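Altoslow extending dining table: my review after nine months

I bought the Altoslow table in October, when we moved to the flat in Hebden and the old table did not fit through the kitchen door. Before that I read many reviews, and most of them were written in the first week. I wanted to wait until I had something to tell.

Price and delivery

I paid 335 pounds, delivery included. It came in two boxes, one of them very heavy. The driver was polite but he carries only to the front door of the building, so please arrange a strong friend if you live upstairs. My neighbour Colin Ackroyd helped me with the big box and we rested on every landing.

One corner of the small box was crushed. Inside was only the bag with the feet, and they were fine. I wrote to the shop anyway and Joanne Wainwright from their customer service answered me on Monday morning. She offered a new set of feet without asking for photos, which I did not need but I appreciated.

Putting it together

The instructions have drawings and almost no words. For me this is good, for my mother it was not. We lost the most time at step 9, where the rails for the extension must go in. The drawing shows them from below, and I was looking from above, so I fixed both of them the wrong way and had to take them out again. Put the top on a blanket on the floor and keep it there until the legs are on.

The hex key in the bag is too short. I used my own.

The surface

I chose the light finish. In the shop pictures it looked a little yellow and I was worried, but at home it is pale and calm, and it goes well with our white walls. The grain is fine and wavy, and it is matte, so the lamp does not shine back in your eyes when you read the newspaper.

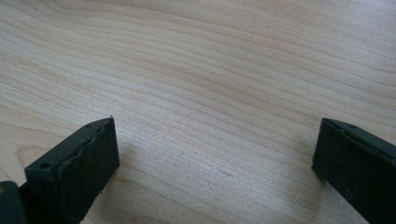 Extending it

Closed, the table is good for four persons. Open, it is 167 centimetres long and we have sat six, with elbows touching a bit. You pull both ends, and the middle leaf is stored underneath. In the first weeks it was stiff and I needed to pull with my foot against the wall. Now it moves better. I put a little candle wax on the rails, a tip from Carol Ashworth at my evening class, and I recommend it.

The join between leaf and top is not completely level. If you pass your finger over it you will feel it. Plates do not mind, but for writing a letter I sit at the end.

Cleaning

Tea comes off with a damp cloth if you do it the same evening. Turmeric does not. I have a small yellow mark near my place from a lentil soup, and after washing soap, lemon and bicarbonate it is still there, only lighter. Use a mat for curry.

Compared with the Dernance

My friend Glenys has the Dernance, which is in the same price class. Hers feels more solid when you lean on it, and the leaf is easier to lift. But the legs stand far inside, and the person at the corner always has one between the knees. With mine you can sit anywhere.

Would I buy it again? Yes, for a small kitchen. For a family with young children who climb on things I would look for something heavier. I give it four stars, and the missing star is for the join and the hex key.

Marwa Nasr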